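The Long Way to the Fridge

Merike Jõgi keeps a text file of every run that fails for a reason she can't name. When she joined Mimel last year the file had 611 entries. Most of them came from the same short instruction: go to the refrigerator, open it, take something out.

Mimel is a small company that writes planning software for household robots. It builds no hardware. Its main product, Sindau, takes a spoken or typed request and turns it into a series of steps that a robot's own controller can carry out. Almost all of the testing is done in simulated kitchens, on a rack of machines in a back office where the heating is never needed.

The team runs 2,000 kitchens a night. A generator called Pascu lays out the walls and cabinets, then scatters food and dishes over the surfaces. Some of the results are tidy. Others have things on the floor or bottles lying on their sides, and those are the ones Jõgi looks at first when she gets in.

"A planner that only works in a clean kitchen is no use to me," she said. "Mine isn't clean."

The trouble starts with what the robot knows at the beginning of a run. Sindau used to be handed a full list of the objects in the room, with exact positions. That made for good scores and bad software. In May the team took the list away, and now the planner gets only what the simulated camera can pick up from where it happens to be standing.
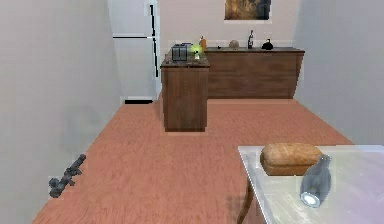 Success rates dropped at once. Siiri Ozoliņš, who leads the planning group, had expected a drop, though a smaller one. When she went through the logs she found that the perception side was doing fairly well. It could name a refrigerator or a toaster even when part of it was hidden. What it did poorly was report how much of the thing it hadn't seen.

So a refrigerator with one corner behind an island was passed along as a slightly narrower refrigerator. The planner believed it. It picked a spot to stand, sent the robot there, and then found that the door had no room to swing.

The fix took most of the spring. Each object now comes with 2 outlines, one for what is visible and one for what the software thinks is really there. Where they disagree, the planner treats the gap as unknown space. It can drive past an unknown space but it can't plan to put an arm through it. If the whole plan depends on that space, the robot moves to get a better view before doing anything else.

That extra look costs time. Ozoliņš thinks the cost is fair, but she had to argue for it — the sales side would like a robot that sets off the moment it's spoken to.

Small objects on the floor are a harder problem. The detector is often unsure what they are, and early versions of Sindau dropped anything with a low score. An object without a name simply left the map, and the robot rolled over it. Now it stays on the map as an obstacle, unnamed, until something better is known.

Jõgi also changed how the runs are reviewed. A tool called Cultari plays back the camera view next to the planner's map, one step at a time, so a person can stop at the first moment the two part ways. Before that, she worked from the logs alone and often spent a morning on one run.

Her text file is shorter these days. The newest entry concerns a drawer that the planner insists on closing before it has taken out the spoon.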